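La calidad del aire interior, una asignatura pendiente en los edificios de oficinas

Entrevista con Yoshinori Katayama, responsable del área de ambientes interiores de Nollach

La delegación de Nollach en Munport ocupa la segunda planta de un antiguo edificio de aduanas, rehabilitado hace ya varios años. En una de sus salas de reuniones recibe Yoshinori Katayama, que dirige desde diciembre el programa de asesoramiento a empresas y administraciones locales en materia de ventilación y confort. El programa ha atendido hasta la fecha a 39 entidades, en su mayoría con sede en inmuebles anteriores a la normativa vigente.

Katayama sostiene que el principal obstáculo es de carácter organizativo. «En casi todos los edificios que visitamos existe un contrato de mantenimiento de la climatización, pero ese contrato no menciona el caudal de aire exterior», explica. «Se revisa la temperatura, se atienden las quejas por frío o por calor y el resto queda sin responsable». A su juicio, la asignación de esa competencia a una persona concreta debería preceder a cualquier inversión.

El informe interno que el equipo elaboró junto con la consultora Prelis recoge las respuestas de 100 trabajadores de oficina. De ellos, 80 declararon no saber a quién dirigirse para comunicar una molestia relacionada con el aire de su puesto, y 17 afirmaron haber presentado alguna reclamación por escrito. El entrevistado prefiere no extraer de estos datos conclusiones generales, aunque los considera suficientes para orientar la labor de la oficina durante el próximo ejercicio.

Preguntado por los equipos portátiles de purificación, responde con cautela. «Retienen partículas y en determinadas salas son un complemento razonable. No renuevan el aire, y conviene que quien los compra lo sepa», señala. Recomienda asimismo que el cambio de filtros conste en el mismo calendario que las demás tareas de mantenimiento.

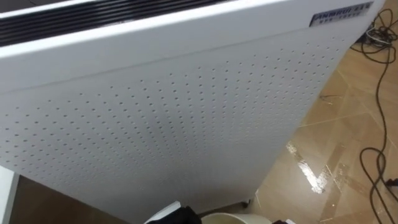

Según Vasić, la dificultad mayor se encuentra en los edificios compartidos, donde cada arrendatario gestiona su planta y las decisiones sobre las instalaciones comunes se aplazan de una junta a la siguiente. Katayama coincide en el diagnóstico y añade que los contratos de alquiler rara vez precisan quién asume el coste de las mediciones.

Para estos casos, la delegación ha preparado un modelo de cláusula que las partes pueden incorporar en el momento de la renovación. El texto fija la periodicidad de las mediciones y obliga a comunicar los resultados a los ocupantes. «No pedimos informes extensos», precisa Katayama. «Una hoja en el tablón, con la fecha y los valores, ya modifica la conversación».

La oficina mantiene abierto el plazo de solicitud de visitas técnicas para entidades radicadas en Munport. Las peticiones se tramitan por orden de entrada y deben acompañarse de los planos de planta y de una copia del contrato de mantenimiento en vigor.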